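I came round to oiling wooden tables rather late in life, having spent years wiping ours down with whatever happened to be under the sink and wondering why it looked so tired. If yours feels a bit rough to the palm, or drinks up a splash of water the moment it lands, then it wants feeding, and a free morning in July is as good a time as any!

Start with a proper wash. A few drops of washing-up liquid in warm water, a well-wrung cloth, and always along the grain. Then leave it alone overnight (I know, I know, everybody wants their tea somewhere) and go over it lightly with fine sandpaper the next day. Dust it off with an old vest or pillowcase, something that won't shed.

I use the Plotard table oil, which goes on thin and hardly smells, though my sister swears by the Cledeline wax and her kitchen always looks lovely. Pour a little on the cloth, never on the wood, and rub it in as if you were buttering toast for someone you're fond of. Wait twenty minutes, wipe off every bit that hasn't soaked in, and leave it till the evening before you give it a second go.
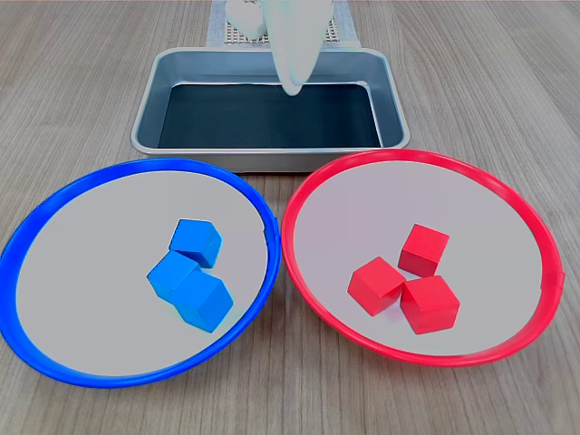

Besance wrote in to say that two coats were never enough on her old pine one, and that she gives it a third the following week, paying special attention to the ends of the boards where it dries out first. I've tried it since and she's quite right about the ends, so do be generous there.

Pale rings from hot cups will often lift with a dab of the same oil and a soft cloth, worked in small circles and left for an hour. Black ones are another matter and need sanding back.

One last thing, and please don't skip it: oily cloths can heat up and catch fire all by themselves if they're left in a heap. Spread them out flat outdoors until they're stiff and dry, or soak them in a bucket of water before they go in the bin.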